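# About us

Urnero is a small company in Gravville. We record how people do ordinary tasks with their hands, and from these recordings our customers teach their robots. We do not build the robots. We make the demonstrations, we check them, and we deliver them with good notes.

The company was started by two engineers who were tired of writing motion programs line by line. A program for one cupboard door was no use for the next door. Showing the movement by hand was faster, and the result looked more natural. Our first office was one room above a bakery, and the heating was not reliable. Now we have a proper workshop, and the coffee is a bit better also.

## How we work

Most of our sessions are done with a pair of hand-held grippers. The operator holds one in each hand and completes the task only with the jaws, so the robot later receives movements it is able to repeat.

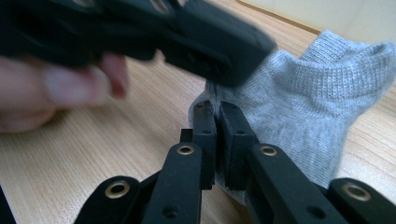
Cloth is the subject our customers ask for most, and it is also the one which needs the most patience from a new operator. It has no fixed shape, so you cannot learn one good grip and use it forever. With a short grey sock like this one, the ribbed cuff and the smoother part below it ask for different handling, and a small fold between the finger pads is often all you have to hold. We ask our operators to move at their normal speed and to keep a mistake in the recording if they can correct it. A robot should see corrections too.

A new operator practises for 20 hours before any recording is delivered to a customer. Some people find the left hand difficult, especially in the first days. We have patience with this.

For work which needs the real arm we use remote control. The operator sits at a desk, guides the arm with a matching pair of handles, and sees the same views the robot sees. It is slower than the hand-held method - we use it mainly for heavy items and for checking.

## What we have done

In our library there are now 3502 finished demonstrations in 63 tasks. The largest set is Tundach, our household collection, with over 300 recordings of sorting and folding. It was prepared together with the Urbańczyk workshop, who also repair our grippers. 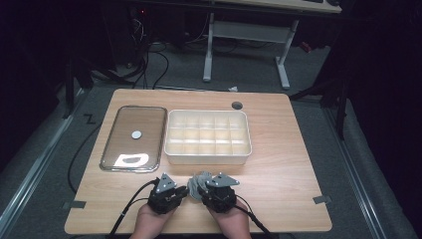

*Page last changed: Sun 18 March*

## Visit us

Visitors are welcome, also school groups. You can try the grippers yourself at one of our tables, for example with a tray with small compartments. Please write to us a week before, and tell us if you would like to see cloth work or remote control. Free parking is behind the building, beside the tire shop, but the entrance for visitors is from the street.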